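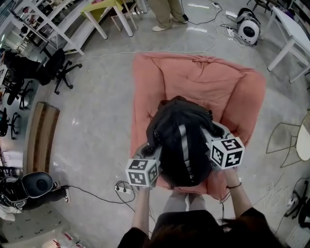
Unit 4: Packing a Day Backpack
Soft Goods and Everyday Carry, Section 2
Instructor: Heather Ashby
Revised June 9, 2022

Reading for this unit: Pennington course pack, the chapter on loads and straps.

Start with the bag empty. Open every zipper, turn the bag over and shake it. Grit in the bottom seam wears the fabric from the inside, and most people never clear it out.

Work at a height where the bag stays put. A beanbag or large cushion is fine for a soft pack -- the bag settles into it and both hands are free. A hard table is better for a pack with a stiff back panel. Keep the straps and buckles on top where you can reach them.

Order of packing

Flat items go against the back panel: notebook, folder, laptop if you carry one. Heavy items come next, close to the back and halfway up. Clothing fills the space in front. Keys, cards and anything you need on the bus go in the top pocket.

Weigh the small things too. Otis put his pencil case on the scale in March and it came to 451 grams. His water bottle, empty, was 300.

Straps

Loosen both shoulder straps fully before you put the bag on. Tighten them together, a little at a time, until the bag sits flat. If one side hangs lower, take it off and check the load before you touch the straps again. Tuck the loose ends -- they catch on chair arms.

For next time

Bring the bag you use every day, packed as you normally pack it. We will empty it, weigh the contents and repack. Write down the weight before and after on the Soklow sheet. Priya has spare copies.

If you are taking the Drinden trip, read the section on rain covers as well.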